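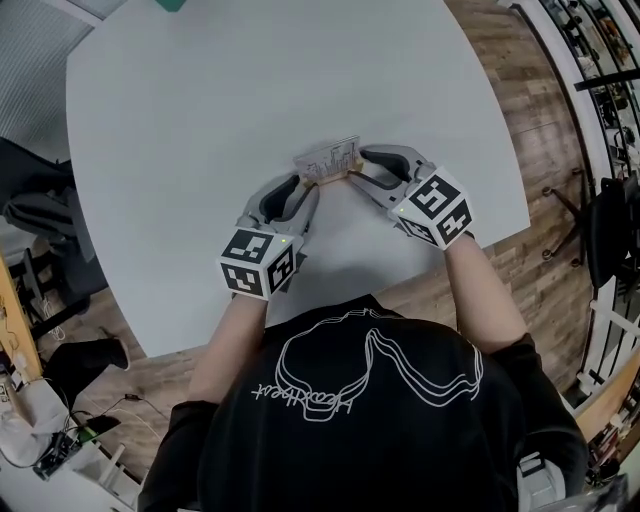
Sigrun Söderlund would like more tables and fewer speeches, and she told me so before I had my coat off. "Last time we got a slideshow," she said. "I came to make something."

Well, she got her wish on Tuesday – the small-parts evening at Flillwood is back, and I went along to see what the fuss was about. The idea is simple enough. You sit down, you get a few little pieces, and you try to line them up without swearing. I managed the first bit!

Darnari sent over a box of 1,000 odds and ends (wood blocks, clear cards, pegs, all sorts) and 59 people put their names down, so it was elbow to elbow at the big tables by seven. I shared mine with Hanne Väisänen, who finished hers in the time it took me to find my glasses. She says the trick is to keep both forearms on the table and go in from the two sides at once. I tried it and my card sat straight for the first time all night, so I'm passing that along for free.

Each session runs 90 minutes, which sounds long and really isn't. The next one is in January, same room, and there are 50 places this time. Sign up at the front desk, and bring a sweater – the heating goes off at eight.

Flillwood > What's On > Evenings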